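«El pan me enseñó a esperar»: una tarde con Ebere Bako

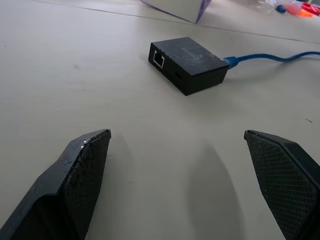
Entrevistas · Vida de barrio

Ebere Bako me recibe con el delantal puesto y me acerca una silla antes de que yo haya podido saludarla como es debido. Lleva dos años al frente de Odwood, la panadería que abrió en la antigua mercería de la esquina, y todavía le sorprende, dice, que la gente la llame por su nombre.

«Yo venía de la contabilidad, imagínate, y lo único que sabía hacer era el pan de mi abuela, que además me salía regular», cuenta riéndose. El primer horno lo compró de segunda mano por 2850 euros (regateó lo suyo, y se le nota el orgullo) y durante meses le quemó las hogazas por un lado. «Les daba la vuelta a mitad de cocción, una por una, y así aprendí a tener paciencia».

Ahora hornea 40 hogazas cada mañana, casi todas de centeno, y cierra cuando se acaban. Le pregunto si no ha pensado en crecer y tarda un buen rato en contestar. «Arif me lo dice siempre». Se refiere a Arif Abeysekara, su socio, que se ocupa de las cuentas y de los repartos a Simton. «Pero a mí me gusta saber quién se lleva cada pan».

En julio cierran por las tardes, y ella aprovecha para probar masas nuevas. Me voy con media hogaza de higos bajo el brazo y el encargo de contarle qué tal con queso.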